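Tresgate (video game)

Tresgate is a co-op extraction shooter set in a flooded mountain city, and since I seem to be the person who edits this page most, I'm going to write it the way I talk. It was made by Kukier, a small studio that did puzzle games before this, and it's played in squads of up to four.
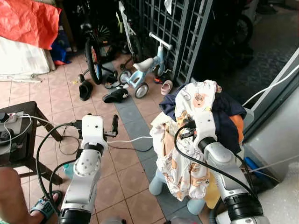
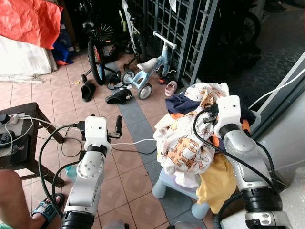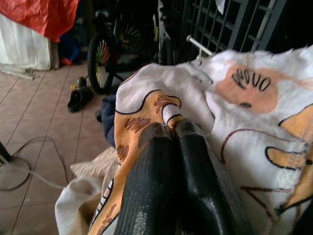

Gameplay

You drop in at the waterline with a pistol and a rope, and everything else has to be found or taken from somebody. A raid lasts 26 minutes. The water climbs the whole time, so the lower streets close first and everyone gets squeezed up toward the cable cars (which is where I usually die). Rope is the big idea. You can string it between balconies, haul loot up with it, or cut someone else's while they're halfway across, and I've laughed myself sick doing that last one.

There are 2 maps. Skotevness is the old harbor district, all tight stairs and fog, and it suits shotguns. Bhutto is the newer one, added in a January update, with long open terraces and a dam you can drain if your squad holds both valve rooms. I like Skotevness a lot more, but most of my friends would queue for Bhutto all night if I let them.

Characters don't have classes. Perks come from the coat you wear, and you lose the coat if you don't make it out! The heavy oilskin slows you down but keeps your ammo usable underwater, and the courier jacket lets you sprint on a rope. The courier jacket was far too strong at first and got trimmed twice.

Development

Vignesh Kotian directed the game and also wrote the radio chatter you hear between raids. The first prototype had no guns at all, only climbing and rising water, and you can still play a version of it as the training level. Zoi Pappas did the music, mostly cello and what sounds to me like somebody hitting pipes. The track gets faster as the water rises, so after a while you can tell how long you've got without checking the clock.

Release

Tresgate came out on PC on 22nd December, which meant half of us were traveling and missed opening weekend. The servers were capped at 4,000 players, and I sat in the queue for 90 minutes before giving up and going to bed. The cap was lifted after the first big patch. Cross-play with consoles came later, along with a setting to turn it off.

Ranked play

Ranked raids use the same maps with no map markers and half the rope. Your rank goes up with what you carry out, and kills don't count toward it, so quiet squads do really well. Solo players get their own ladder.

See also: Extraction shooter; Co-op games; List of games with rising water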